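## Comparing two grippers without fooling yourself

Most gripper comparisons I read are worthless. The vendor picks the object, the operator has practised on it for a week, and a nice clip comes out. Before you believe the Prokerbridge fingers beat the Pudix ones, try them on a boring two-plate sort.

1. Fit the same fingers to both arms. Mixed pairs tell you very little.
2. Push the produce into a tight group, with the pieces touching. Spaced-out fruit flatters everybody.
3. Put one plate on either side and write down which item goes where before you start.
4. Park both arms at the far edge between runs.
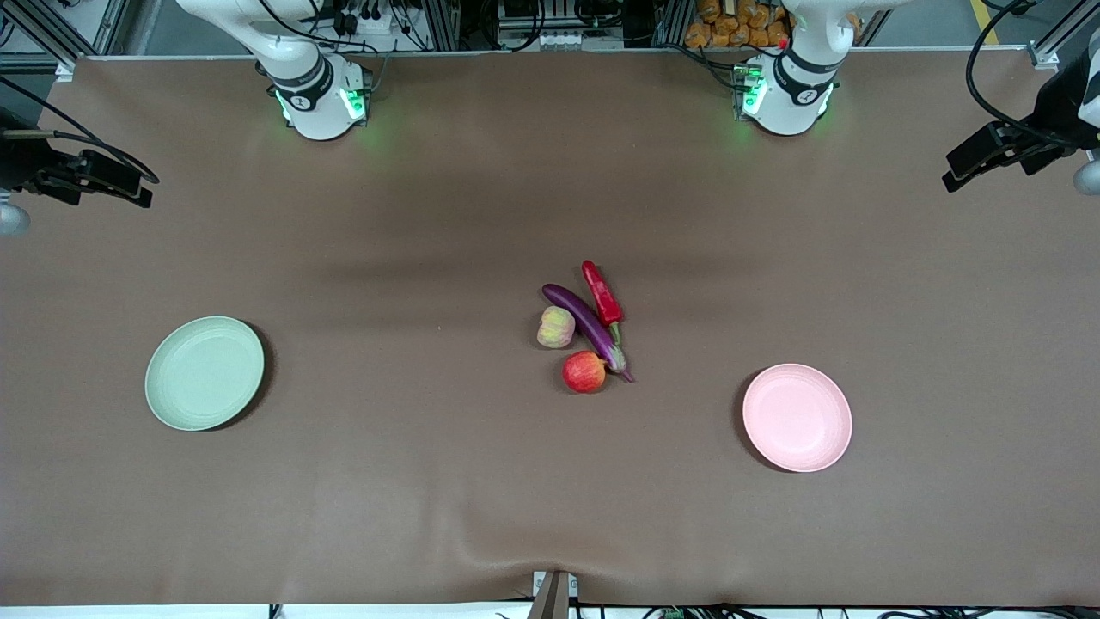
Run 39 attempts per gripper and keep the bad ones. Count a nudge that sends a neighbour rolling as a failure, even if the pick itself lands. Venkatesh Thampi at Ernside thinks that's harsh. I think his scores were soft.

Swap fingers after every 5 attempts, so that drifting calibration hurts both sets equally. Leave the controller gains alone. If you retune for one gripper, retune for the other and start again from zero.

A gap of 2 picks means nothing at this size. Go to 169 attempts before you spend money.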